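Home | Columns | Local Past | Letters | Search

The Fort That Founded Nothing

By Shadi Shboul

Every town wants a founder, and Grollport has gone and bought itself a bronze one. He stands on the harbor steps, one boot on a rock, looking out to sea as if he had planned the parking lot behind him. The plaque says he "established the settlement" with 40 men. It leaves out that they stayed 9 weeks, ate the mules and sailed home.

I have nothing against the man. He kept a decent logbook and complained in it daily, which I respect. My quarrel is with the word "established." By his own account there was already a fishing village on the Asside side of the river when he dropped anchor, and its people sold him dried fish at prices he called criminal. You can't very well found a place where somebody is already overcharging you for lunch.

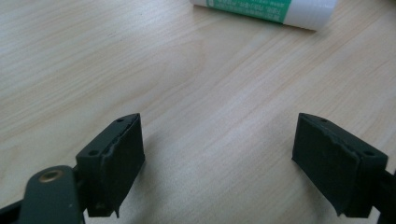
The company that sent him wrote the whole business off. Its ledger gives the cost of the fort as 1,181 silver coins, entered between a lost anchor and a bad shipment of pepper. The next ship to stop was headed for Bostora and only wanted water. For two generations after that, the fort's chief use was as a supply of free stone, and half the older barns in Asside have a suspiciously military corner.

What made Grollport a town was salt. The families who boiled it on the flats did so for decades before any governor bothered to tax them, and the first tax roll is the closest thing we have to a birth certificate. I'll admit it's hard to cast a tax roll in bronze.

Still, the new school booklet gives the captain four pages and the salt boilers a caption. The town printed 3,000 copies in May, so we'll be living with it for a while. My nephew came home with his and asked me what happened to the mules. I told him to raise it in class on Friday.

COMMENTS (3)

marshwalker: The barn on our lane has a gun slot in it. We keep a broom there.

Dell: It's a nice statue. Some of us like having something to meet under.

saltpan_granddaughter: Four pages! My people got the caption and it spelled "brine" wrong.

Contact the editor | Copyright Grollport Columns | Back to top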